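Unit 4. Collecting Demonstrations in Simulation

Reading for this unit: the recorder manual, sections on episode boundaries and on camera setup. Bring your lab notebook.

4.1 What counts as one example

In this course an example is a full episode: a start state, a sequence of observations and actions at a fixed rate, and an end state with a label. A single image paired with a single action is a sample. Students mix up the two terms every year, and the mistake shows up in their reports as dataset sizes that cannot be compared. State both numbers. The reference set for Lab 4 holds 100 episodes and 3858 samples after trimming.

The episode starts at the first nonzero command and ends when the operator presses the end key. Idle steps before the first command are removed by the recorder. Idle steps in the middle of an episode are kept. A long pause before a grasp teaches the policy to pause, so an operator who needs to think should discard the episode and record it again.

4.2 Observations

Each step stores the wrist view, the joint positions, the gripper opening and the commanded motion. Object poses are available in the simulator and are written to a separate file. They may be used for labeling and for checking. They may not be used as policy input. A policy trained on true poses will score well in the simulator and has nothing to work from on the bench.

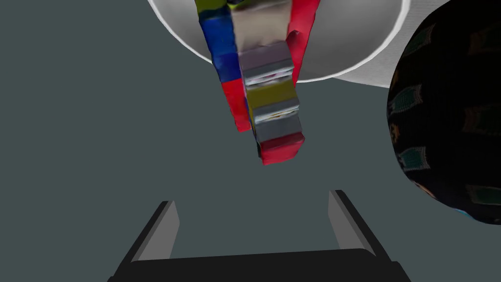
Notes by Roscoe Esposito
Lab sections: Rin Kaneko
Revised 6/20/25

The wrist view at close range leaves out much of the workspace. A bowl may show only its lower portion, and a round object at the side may be cropped by two borders at once. The open fingers take up a good part of the lower image in every such step. Do not crop them out. The position of the fingertips relative to the object is the most useful signal the policy has in the last few steps before contact.

Overlap matters more than clutter. When an object lies in front of a pale bowl, its outline is easy to find on the bowl and harder to find where it meets something dark. Record approaches in which the target overlaps different neighbors. If the target always has white behind it, the policy may learn to look for the white.

4.3 Varying the start state

Use the Trikudden scene generator. It draws object positions, object rotations and the arm start pose from the ranges in your configuration file. Leave the surface color and the lighting fixed for Part A. In Part B both are varied, and you will compare the two policies on the same 37 held-out start states.

Check the drawn positions before recording. Plot them from above. In January one section collected a full set with the rotation range left at zero, and the resulting policy failed on any object turned more than a few degrees.

4.4 Failed episodes

Keep them, label them, and store them apart. A dropped object is a failure. A grasp that succeeds on the second attempt is a success with a recovery and gets its own label. The Živković criterion, as used in lecture, requires that the object stay above the surface for 12 consecutive steps after lifting.

4.5 Lab task

Record your episodes on the Vusport machines with the Gellorix recorder. Each pair submits the episode files, the configuration file, the plot of start positions, and one page on label counts and discarded episodes. For every discarded episode give the reason in a few words. "Bad" is not a reason.

Replay three episodes of your own choice from the stored actions. If the replayed end state differs from the recorded one, report the difference and check the control rate first.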